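Skadaron bench: comparing fingers and wrist cameras

Gallery from the November trials. Notes by Consuelo Arellano.

The Skadaron bench was set up to answer a fairly narrow matter: how much of a two-arm cell's performance comes from the fingers and the cameras, and how much from the controller behind them. We ran two finger designs, Galtadari and Wenatance, on the same pair of arms, with the controller settings held constant throughout. Each design got 79 runs of the same task list. Runs stopped by a cable snag were discarded and repeated.

The Galtadari fingers are a stiff solid pattern with a short pad. The Wenatance fingers have an open structure and give a little under side load. Both were tested with a camera at the wrist and with a fixed view of the whole cell, first separately and then together. Patterned surroundings were kept for every run, as a plain background flatters almost any vision system and tells you little about how it will behave elsewhere.

Wrist view, perforated yellow fingers, with the Starry Night print to the left and a clear rod lying across the floral surface. The two-lens module sits above the black housing.

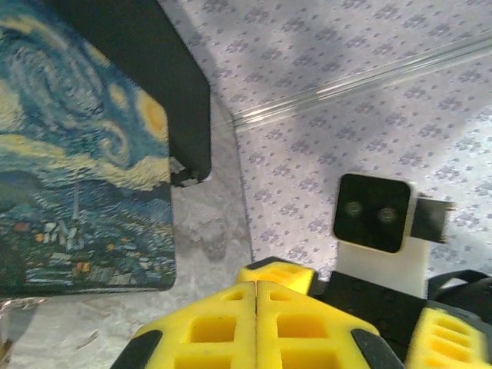
Why use a wrist camera if the cell already has a fixed one?

The fixed camera loses the contact point whenever the arm passes between it and the object. The wrist camera keeps the fingertips in view during the last part of the approach, where most of our failed grasps went wrong. It is a poor choice for planning the larger moves, so we would keep both.

Some remarks on the wrist results. Transparent parts remained the hardest class. The controller would find one end of a clear tube, lose it against the pattern, and report two short objects instead of one long one. Changing the exposure helped more than changing the fingers did. With automatic exposure switched off and the gain fixed, 13 of the 20 transparent-part runs were completed, and most of the remainder failed before the fingers had closed.

Printed surfaces caused a different fault. A busy picture gives the tracker plenty of features, but it also invites grasp proposals on things that are only ink. We masked these by height, using a depth threshold set by hand at the start of each session. The Chávez controller allows this threshold to be changed without a restart. The older unit did not, and a good deal of the first afternoon went on waiting for it.

Fixed view of the cell, both arms mounted on the front rail and reaching inwards over the marbled surface. The gap between the two yellow tips is narrow. The painted box and the black case are behind them.

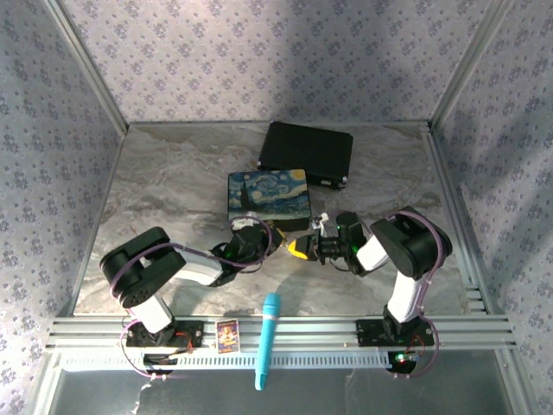 Handover between the arms was the last item on the list and took longest to tune. The separation limit in the controller is a single figure that applies to the whole wrist, so the tips were being held further apart than the work required. We replaced it with one limit for the housing and a smaller one for the fingers. After that the Wenatance set completed the handover more reliably than the Galtadari set, and we put the difference down to compliance. A stiff finger passes any small error in arm position straight into the part.

Pad wear was checked after 4000 closures on a separate rig. The Galtadari pads had polished at the outer corner and needed replacing. The Wenatance pads were still usable, although one had begun to lift at the glued edge and will be clamped in the next version.

Open points: cable routing at the elbow, which still limits the wrist before the joint stop does; and time stamps, where the two camera streams drift apart over a long session. The logs are stored with the controller settings under the same run numbers. Anyone repeating the comparison should use the second calibration file, as the first has the left and right arms swapped.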